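Cómo elegir y preparar el papel para un folleto plegado

En Skustuvau llevamos ya muchos folletos a cuestas, y si algo hemos aprendido en el taller es que casi todos los disgustos con un plegado empiezan bastante antes de llegar a la plegadora. Así que vamos con calma, que el papel agradece la paciencia (¡y el bolsillo también!).

Primero, el gramaje. Para un tríptico normal solemos trabajar con papel de 200 gramos, que tiene cuerpo y se deja doblar bien si se hace como toca. Si el folleto va a llevar muchas páginas, por ejemplo 32, conviene bajar a algo más ligero para el interior y guardar el papel grueso para la cubierta.

Segundo, la fibra. Coge una hoja y cúrvala suavemente con las manos, sin marcarla, primero a lo largo y después a lo ancho. En uno de los dos sentidos notarás menos resistencia: ahí la curva sigue la fibra. El pliegue debe ir siempre paralelo a ella, y si tienes dudas, haz la prueba otra vez con una hoja de otro paquete.

Tercero, el hendido. Con papeles gruesos hay que marcar antes la línea de doblez. Margus Luik, que me enseñó casi todo lo que sé de este oficio, deja la palada más corta 2 mm por dentro para que no tropiece al cerrar, y yo lo sigo haciendo igual.

Cuarto, el reposo. Deja el papel en su envoltorio dentro del taller desde la tarde anterior, y ábrelo por la mañana, justo antes de imprimir. En mayo, con los cambios de humedad que tenemos por aquí, las hojas se ondulan en cuanto te descuidas.

Cuando tengas la tirada impresa, pliega a mano siete ejemplares y mira bien el lomo de cada uno con buena luz. Si la tinta se agrieta, repasa el hendido y vuelve a probar antes de seguir con el resto.

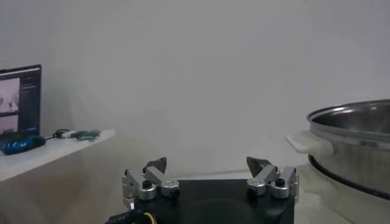
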